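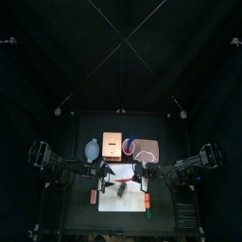

October
By Arash Safavi

Have you ever wanted to draw something and spent so long hunting for the right marker that you forgot what you were going to draw? Me too! I'm a grown-up, I draw for my job, and I still lose my eraser when it's right next to my elbow. So today I want to talk about drawing tables – what goes on them, where it goes, and what all those ordinary bits and pieces are really doing while you scribble.

Let's start with the paper, since that's the boss of the table. Most drawing paper starts out as wood. The wood gets chopped and cooked until it turns into a mush called pulp, and pulp is mostly tiny threads called fibers. You spread the mush out very thin on a screen, let the water drip away, press it and dry it, and you've got a sheet. If you rip a scrap of paper slowly and look at the torn edge, you can see little hairs sticking out. Those are the fibers! They're all tangled up like spaghetti, and that's what holds the sheet together.

Paper shows up best on a dark table, by the way. I used to draw on a pale table and kept running my marker right off the edge without noticing. Now I have a nearly black one and the sheet glows at me. If your table is light, you can slide a big piece of dark cardboard under your paper. (It catches the wobbly lines that go too far, too, so the people who own the table will like you more.)

I put my paper in the middle, a little closer to me than to the far side. That way my arm can rest on something. Try drawing a circle with your arm floating in the air, then try it again with your arm resting on the table. Which one came out rounder?

Now for markers. A marker is a very simple thing once you know what's in it. Inside the plastic tube there's a long soft stick, a bit like a skinny sponge, and it's soaked with ink. One end of that stick touches the tip. The tip is full of very, very small gaps, and ink creeps through them all by itself. When you touch the tip to paper, the ink creeps again, out of the tip and in between those tangled fibers. Scientists call this capillary action. You can say it out loud if you like, it's a fun one: CAP-ill-air-ee.

You can watch it happen without any marker. Get a strip of paper towel and dip just the bottom end in a glass of water with some food coloring in it. Wait a bit. The color climbs up the strip, against gravity, with nobody pushing it! That's the same trick your marker does every time you draw a cat.

Here's a thing my friend Zohreh Pakzad showed me. She teaches art at a little place called Evine, and she has a rule for her class that goes "two on the side, one in the hand." It means you lay the colors you'll want next along the edge of your paper, and the rest stay out of the way. Say you're drawing a pumpkin. You'd have orange and green lined up on the right side of the sheet, and red could be resting on the paper because you're about to use it for the sunset. If you draw with your left hand, put them on the left. I tried her rule for a whole afternoon and I drew much more, and I only sat on a marker once.

Caps! I have to talk about caps. The ink in a marker is color mixed with water (or sometimes with something that dries even faster than water). If you leave the cap off, the wet part floats away into the air and the color gets stuck in the tip. Then the marker makes that horrible scratchy squeak. So push the cap on until you hear a click. If a washable one has gone dry, dip the tip in a little water for a few seconds, put the cap back on and leave it lying down until tomorrow. Sometimes it comes back to life. Sometimes it doesn't, and you'll have to say goodbye to it.

Okay, erasers. An eraser works on pencil and mostly doesn't work on marker, and I think the reason is pretty neat. A pencil line is made of graphite, and graphite sits on top of the paper in tiny flakes, kind of like crumbs on a tablecloth. The eraser is sticky in a very gentle way. When you rub, it gets a bit warm and grabs the crumbs, and then small pieces of the eraser roll off with the graphite wrapped up inside. That's what those gray squiggly worms are. Marker ink has soaked down in between the fibers, so there's nothing on top to grab! If you rub really hard you just wear a hole in your paper. (I've done this many times.)

It's handy to have more than one eraser. I like a big blocky one for mistakes the size of an elephant and a little one for small spots, like the white shine in a dog's eye. The corners are the good part. When the corners are gone and it's turned into a pebble, ask a grown-up to slice the end off and you'll have corners again. And if your eraser is leaving gray smudges, it's dirty. Rub it on a clean scrap until it stops.

What about the back of the table? I keep my row of useful things there, all along the far side, where I can reach them but won't knock them with my sleeve. You don't need to buy anything for it. Look around your kitchen (and ask first!).

A plastic bowl is great for scraps and eraser worms. Pick one with little handles if you can, so it's easy to carry to the trash.

A wooden box with a slot in the top, the kind that looks like it could be for coins, is good for ideas. Write an idea on a scrap, fold it up and poke it through the slot. Then on a day when you can't think of anything to draw, pull one out. Last time I got "a snail who is late." I have no idea when I wrote that.

A cup is for anything long and skinny that rolls. Things that stand up in a cup lean over, and have you noticed they nearly always lean on the rim? They're resting at two places, the bottom of the cup and the edge at the top. If you put one very tall thing in a very light cup, it can tip the whole cup over. Put a couple of heavy buttons in the bottom and it'll stay put.

And a tray! Trays are the best. A see-through one is my favorite, because you can set it over a drawing and see it tinted, like wearing funny sunglasses. If it's pink, the white paper underneath looks pink too. Red things still look red, but green things go dark and muddy. That's because a pink tray lets lots of red light through and holds back some of the green. You can also trace around a tray to get a rectangle with rounded corners, just right for a bus window.

Want to try something? Set up your own table tonight, before supper. Put your paper down first. Then pick three colors and leave the others in their box. Put an eraser on the side you don't draw with. Put one bowl and one cup at the back. Now draw for 24 minutes – yes, set a timer – and don't get up. When it rings, look at where everything ended up. Mine never stays where I put it! The eraser wanders onto the paper, a marker goes for a walk, and the cup is usually fine.

Move things to wherever your hand kept reaching for them. That's how you find out where they want to live, and your table won't look like mine or like Zohreh's.

One last thing about tidying up, and then I'll let you go. I put the markers away first, lying flat, so the ink doesn't all sink to one end. Erasers next. Then I tip the crumbs into the bowl and wipe the table with a damp cloth. The paper goes last of all, and I write my name and the month on the back. Go and find yours, there's a late snail waiting to be drawn.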